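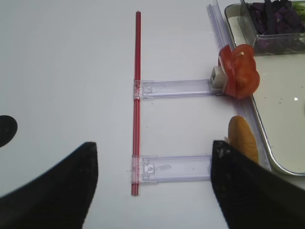
The red rod with its two clear rails, on the white table beside the tray of play food.

Readers of this blog will know that the play kitchen at Willusmont has been undergoing a full review since June. The present entry concerns the smaller items, which have taken longer than the cupboards and the cooker put together.

The play food came to us in a single crate from Votby, together with a quantity of construction parts from the Szalai set. The two had been stored together for years and had become thoroughly mixed. According to the old inventory the crate should hold 3,214 pieces. I have not attempted to verify that figure and do not intend to.

The rule adopted is a simple one. Food goes on the metal tray, and anything that clips goes on the table. The tomato slice was therefore easily placed, as were the purple strips, which look a good deal like sliced red cabbage and now have a clear container to themselves. The tan piece gave more difficulty. It may be a sausage or half of a bun, and for the time being it is entered in the list as "bread, other".

The clear plastic rails required more thought. They clip to the red rod and form something close to a short ladder, and I had assumed they were shelving for the shop counter. Ava, the catalogue we use for such matters, lists parts of this sort under "frames, general" and offers no further guidance. They will stay with the construction parts until the correct sheet is found.

New labels have been ordered in two packs of 100, one for food and one for parts. Almost 1,000 of the old paper labels remain in the drawer – they no longer stick, and will be used for shopping lists.

The dressing-up rail will be considered next. Hats are to be kept separately from scarves, and the shoe box requires a new lid.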